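Home | Laundry | Kitchen | Workshop | Cleaning | Storage

Folding tips from the Brikus open day

Print this page | E-mail this page

I spent a morning in March at the open day Brikus holds at its Skandum building. They had robots working on household jobs, and I went along mainly for the laundry. I have been folding sheets and tea towels for most of my life and wanted to see how a machine is taught to do it. Most of what I wrote down was useful at home, so I have set it out as tips.

Doors opened at 11 and it was busy by the time I found the right corridor. Visitors could stand as long as they liked and ask questions between runs. If you go to one of these days, go early and stand at the side, where you can see the hands as well as the cloth.

Start with one piece

The first thing the demonstrator talked about was the basket. A heap of washing is hard to make sense of, for a person in a hurry as much as for a machine. Corners are buried, sleeves go round other sleeves, and you pull at one thing and three come out. Her advice was to take hold of a single piece and lift it clear before you think about folding at all.
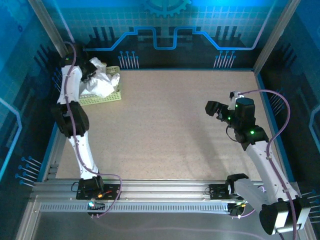

Should you sort the washing before you fold it?
Sort it as you take it off the line or out of the dryer, with flat things in one basket and clothes in another, and the folding goes much faster.

I have done this since I got home and it has cut down the time I spend standing at the table. Towels and pillowcases go in the first basket. Anything with sleeves or legs goes in the second. Socks go in a bag by themselves and I do them sitting down.

Find an edge before a corner

I always hunted for the corners first. The way it was explained at Skandum, an edge is easier to find, and once you have an edge you can run your fingers along it until you reach a corner. With a big sheet this saves a lot of turning the thing over. Hold the edge lightly and slide. If you grip hard the cloth bunches up and you lose your place.

For a fitted sheet, find the elastic and follow that instead. Put one hand inside a corner, follow the elastic to the next corner, and tuck the first over the second.

Use a clear table

Folding on a bed is bad for the back and the mattress gives under your hands. A kitchen table or worktop is better. Wipe it and dry it first, particularly if you are folding white things. I keep an old cotton sheet in the drawer to lay over ours, which has a rough patch at one end that catches on anything knitted.

Let the cloth hang over the side of the table if it is larger than the top. Fold what is on the table, then draw the rest up.

Pinch a little, pull slowly

There was a talk in the side room called Brorkari, which I took to be the name of the laundry project, though it might have been the room. The speaker spent most of it on how to take hold of cloth. Take too much and you carry a thick lump into the fold. Take too little and it slips away. Aim for one small pinch, taken where the cloth already stands up from the table.
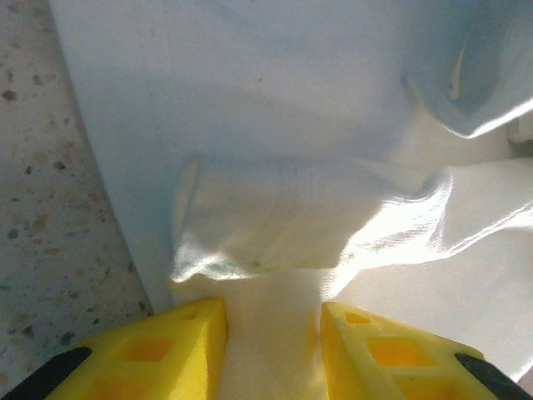 After that, pull slowly and keep the pull level. A quick tug drags the bottom layer along with the top one and you have to start again. I tried it with a damask tablecloth that has never folded well for me, and going slowly made more difference than anything else I changed.

Smooth before each fold

Use the flat of your hand and work from the middle out to the sides. Two passes are enough for cotton. Linen wants a firmer hand and is best folded while there is still a trace of damp in it, then aired before it goes in the cupboard.

Keep stacks low

I keep 5 sheets to a stack and no more. A taller pile leans, and the one you want is always at the bottom.

Getting there

The bus stops at Annamalai and it is a short walk up the hill from there. Parking was full when I arrived. Tea was 100 yards away in the other building, so bring a flask if you don't want to lose your place.

Next month I will go through airing cupboards and what to put on the shelves.

Print this page | E-mail this page
Shared 11 times | 2 comments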